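Kelatano Opens Kitchen Library So Neighbors Can Borrow What They Need to Cook at Home

WISITZ, November 10, 2020 – Kelatano, the neighborhood food and housing charity, is very happy to announce the opening of Korner, a lending library for kitchen goods that lets families borrow the things they need to cook a decent meal at home and keep them for as long as they are useful. Korner opens its doors on Hsiao Street this week, and everyone who lives in Wisitz is welcome to join, whether they have just moved into a first apartment or have been here for most of their lives.

The idea goes back to May, when Kelatano's staff were bringing grocery boxes to people's homes and kept hearing the same thing at the door. The food was appreciated, but a bag of dried beans is not much help to a household without a pot to put it in. Some families had a stove that had stopped working, and others were staying with relatives and sharing one small pan among a good many people.

"We had been so busy thinking about what goes into the box that we had not asked what happens once it gets to the kitchen," said Corina Moser, director of Kelatano. "A neighbor told me, very kindly, that she had been passing our rice along to her sister. She had no way to cook it! I went home that night and looked at my own cupboards, and I am sorry to say I own four colanders."

Membership is free, and there is no income test and no long form to fill in. Members may borrow pots, baking pans, hot plates, slow cookers and other small appliances for 16 weeks at a time, and they can renew by phone if nobody else is waiting. Larger items are delivered free of charge to any address in Wisitz. 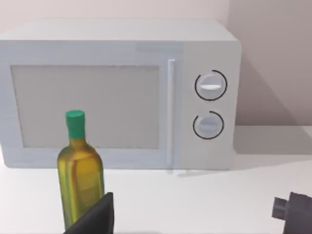
A white countertop microwave with a side handle on the door.

Every electrical item is tested before it goes out, and again when it comes home. That job belongs to Gordon Li, a retired appliance repairman who has set up a bench in the back and who has already trained two high school students to replace a plug safely. Anything that cannot be repaired is taken apart for its good pieces, and the rest goes to the county recycling center.

Korner will also offer a cooking class by video every other week, led by Hui-mei Choi, who ran the lunch program at the Wisitz senior center for many years and knows a great deal about feeding people well on very little. The first class covers soups, and the ones after that will be planned around whatever members ask for. Printed recipes will be tucked in with each loan, in large type.

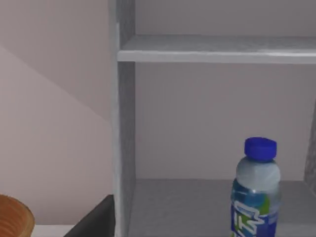
Kelatano is now asking residents and local businesses to give whatever they can spare. The appeal so far has brought in 54 pots and pans and 47 sets of dishes, and the staff could not be more grateful. Plain, open shelving in a light color is welcome too, of the simple kind with a tall side panel and level boards, as stacks of plates are easy to reach on it and a dusty corner shows up right away. Donations should be clean and in working order, and large pieces can be picked up by arrangement with Jomar Navarro, who looks after deliveries.

"My mother always said you can tell how a street is doing by what you smell at suppertime," said Kamran Salehi, one of the first members to sign up. "I borrowed a big stew pot, and I've already been told by the folks upstairs that they would like to know when I'm using it again."

To join, donate or ask a question, please stop by Korner on Hsiao Street or call the Kelatano office during regular business hours. Masks are required indoors, and curbside pickup is available for anyone who prefers it.

About Kelatano
Kelatano is a nonprofit organization serving Wisitz and the surrounding towns with grocery delivery, housing advice and, now, a well-stocked kitchen cupboard for all to share.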